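Notebook, February. Wellimeo two-arm kit, loan unit from Godoy. Soft goods trials, Plestside bench plan, section 7.

Picked up from the end of the morning session. Firmware left as delivered. Both wrists re-zeroed before lunch; left came back 69 counts off the stored value, right was inside tolerance. Logged it and carried on. Godoy's sheet asks for a re-zero only after a cable change, and no cable was changed, so that goes on the question list.

Afternoon block is crumpled garments on upholstery, jersey left and shorts right, one arm to each. The seat gives under fingertip load, which the hard table runs never tested. Contact threshold dropped one step on both arms. Red on red is deliberate - the Demau segmenter merged same-color items in the last review and I want to know if the kit's own one does too.

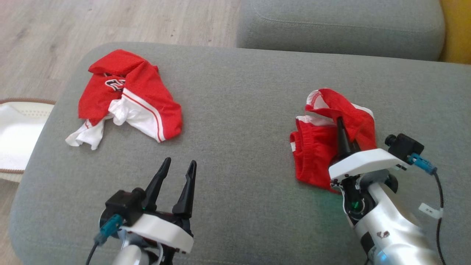
Does the quoted price include the spare fingertips?
Two pairs are included, and further pairs are ordered separately from Godoy.

Log volume is higher than the brochure suggests. The block wrote 3,677 MB with default settings, and most of that is wrist video. Turning off the duplicate stream should help, but the option is buried in the service menu and resets on power cycle. Heiðrún Eskildsen has a startup script for it from the Demau trial; ask for a copy.

Error 724 came up twice on the right arm, both times on release. Manual lists it as "grip state mismatch" with no further text. Cleared from the pendant.

Still open: waistband grasps scored separately from plain fabric, or pooled? Pooled for now. Noise at the wrist acceptable, around the same as the Demau unit. Return date for the loan not yet confirmed in writing.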